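## 4. Opening a new client matter

Before you begin this section, do make sure you have finished section 3 and that your own fee-earner profile has been saved. If your initials don't appear in the top right corner of the Plustusard window, go back and finish the profile first, as everything you open here will be filed under whoever is signed in, and moving a matter to another solicitor afterwards is a longer job than it sounds (see section 9).

You will need the client's full name as it appears on their passport or driving licence, their postal address, and the engagement letter, signed or unsigned. It is quite all right to start without the letter and add it later in the day.

### 4.1 Creating the matter

1. From the home page, choose **Matters**, then **Open new**.
2. Type the first few letters of the client's surname. Plustusard will look through your existing clients as you type, so please give it a moment before you decide that the person isn't there. Plenty of firms end up with the same client entered twice, once with a middle name and once without!
3. If the client is already listed, click the name. If not, choose **Add client** and fill in the boxes marked with a star. The others can wait.
4. Pick the type of work from the drop-down list: conveyancing, wills and probate, family, employment, company and commercial, or general. The type you pick decides which letters and checklists you are offered later on.
5. Enter a short description in plain words. "Purchase of flat, Mill Lane" will serve you far better in a year's time than "Property matter".
6. Press **Save and number**.

Plustusard now gives the matter its number. The number runs on from the last one used in your office, so if the previous matter was 3272, yours will be 3273. You can't choose the number yourself, and a number given to a matter opened by mistake is never used again. Gaps in the list are perfectly normal.

> **Note:** If your firm kept its own numbering before moving to Plustusard, put the old reference in the box called **Former reference**. The search page looks in both places.

### 4.2 Running the conflict check

The conflict check compares everyone named on the new matter with everyone named on your firm's open and closed files. It starts from the **Parties** tab.

1. Open the **Parties** tab and add the other side, their solicitors if you know them, and any company either party owns or runs.
2. Press **Check now**. A small office will usually have its answer before you've picked up your tea, though a firm with many years of closed files may wait a little longer.
3. Read each match in the list. Open it, look at the dates and addresses, and mark it **Same person**, **Different person** or **Refer**.
4. When no unmarked matches remain, press **Record result**.

Matches marked **Refer** go to the 2 partners named in your office settings, and the matter stays locked until both have replied. You can still read it and add documents, but you can't send letters or record time.

> **Caution:** The check can only find names that somebody has typed in. It doesn't replace your own judgement, or your duties under the rules of your professional body. Where you have any doubt, mark the match **Refer** and have a word with a partner.

### 4.3 Adding the engagement letter

1. Open the **Documents** tab and choose **Add**.
2. Drag the letter into the window, or press **Browse** and find it on your computer. Word and PDF files are both welcome.
3. Set the document type to **Engagement letter**. Please don't skip this step, as the reminder on the home page won't clear until it is done.
4. If the letter has been signed, tick **Signed** and enter the date of signature.
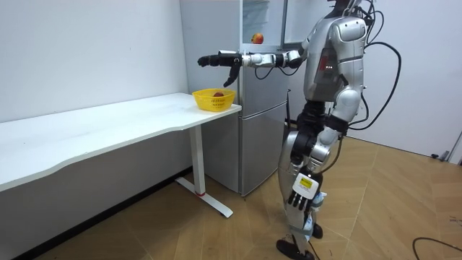 *Fig. 2. Humanoid robot with one arm extended over a white desk.*

If you use Zerico for electronic signing, the signed copy will arrive in the **Documents** tab by itself and the box will be ticked for you. Copies signed on paper need to be scanned at a readable size and added by hand.

An unsigned letter sends you a reminder after 10 working days. You can put the reminder off once, from the bell at the top of the page, and after that it goes to your supervising partner as well.

### 4.4 If something goes wrong

**The Save and number button is grey.** One of the starred boxes is empty. Scroll all the way down, as the postcode box is easily missed on a small screen.

**The client's name is spelt wrongly.** Correct it on the client's own page and not on the matter. Letters already sent keep the old spelling.

**You opened the matter twice.** Leave the second one empty, choose **Close**, and give "Duplicate" as the reason.

To set up time recording on your new matter, carry on to section 5.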